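Unit 4. Demonstration data for manipulation: hand guiding and remote control
Course notes, Henrique Paiva

4.1 Scope

Unit 3 treated the controller as given. From this unit on, the behavior comes from recorded demonstrations, and the quality of the recording sets a ceiling on everything downstream. Two collection methods are covered. In hand guiding, the operator holds the arm and moves it through the task while the joints are back-drivable. In remote control, the operator moves an input device (a second arm, a handheld controller, a keyboard) and the working arm follows. The exercises use the Vukurex simulator for remote control and the bench arms in the lab for hand guiding.

4.2 What gets recorded

A demonstration is a time-ordered list of observations and actions. For this course an observation is one camera image plus the joint positions, and an action is the commanded joint position at the next step. Keep commanded and measured positions in separate columns. Under load the two differ by a steady offset, and a policy trained on measured positions as if they were commands will press too lightly on contact.

In hand guiding there is no command to record. The usual practice is to take the measured position one step later and treat it as the action. This works for free motion and is poor during contact, where the operator's hand supplies a force that never appears in the log. If the task involves insertion or pushing, replay the trajectory on the arm without touching it and record the replay as the demonstration. Discard replays that fail.

The operator's hands also appear in the camera image during hand guiding. The replay step removes them. Without it, the policy sees something in training that it will never see when it runs alone.

4.3 Remote control in simulation

The exercise workspace is a tabletop-style task moved to floor level: a single arm mounted on a plate, a square mat that bounds the reachable area, and flat pieces in several colors. The background is deliberately cluttered, so that a policy cannot rely on a clean floor to find the pieces. 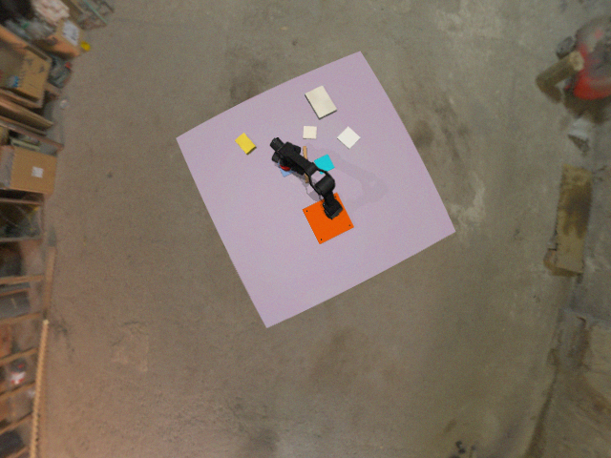
Could the mat be left out and the limits enforced in software instead, asked Maglaya when these notes were first used. The concern was that a policy would learn the edge of the mat as a landmark and fail on a bare floor. The point is correct and is the subject of Exercise 4c. For the earlier exercises the mat stays, as the operator needs a visible boundary while driving.

Remote control adds delay between the operator's hand and the motion on screen. Below a certain delay operators compensate without noticing. Above it they change strategy and begin to move, stop, wait and move again. These pauses enter the data. A policy with no memory of past steps sees the same observation paired sometimes with "stay" and sometimes with "go", and tends to freeze at those positions. Two remedies are in common use:

(a) Remove steps in which the commanded change is below a threshold for all joints, except while the gripper is opening or closing.
(b) Predict a short block of actions at once. The course default is 16 steps.

Apply (a) before (b). Applying them in the other order leaves pauses inside the blocks.

4.4 Coverage

Fifty demonstrations from the same starting pose teach less than half that number from varied ones. Before each recording, the simulator draws new piece positions and a new mat angle. The starting pose of the arm is not drawn automatically and has to be changed by the operator. Most weak submissions last term had varied pieces and a fixed arm.

Include recoveries. Approach a piece slightly off line, correct, then grasp. If every demonstration is clean, the policy has no example of how to return from a small error, and small errors grow.

The reference set, collected by two operators under the names Mekolau and Wisside, contains 1,403 demonstrations. The two operators grasp differently: one comes down vertically, the other slides in along the floor. Train on each part separately before mixing them.

4.5 Exercises

4a. Record 25 demonstrations by remote control, moving one piece of your choice to a corner of the mat. Submit the raw logs and the logs after step (a), with the threshold stated.

4b. Train the baseline policy with batch size 64 on both versions. Report success over the fixed test layouts. Plot commanded against measured position for the elbow joint on one failed run.

4c. Repeat the test of 4b with the mat hidden. Do not retrain. Describe where the failures occur along the trajectory.

4d. On the bench arm, record the same task by hand guiding, with and without replay. State which logs you would keep and which you would discard.

Bench slots open in February. Logs without a separate command column will be returned unmarked.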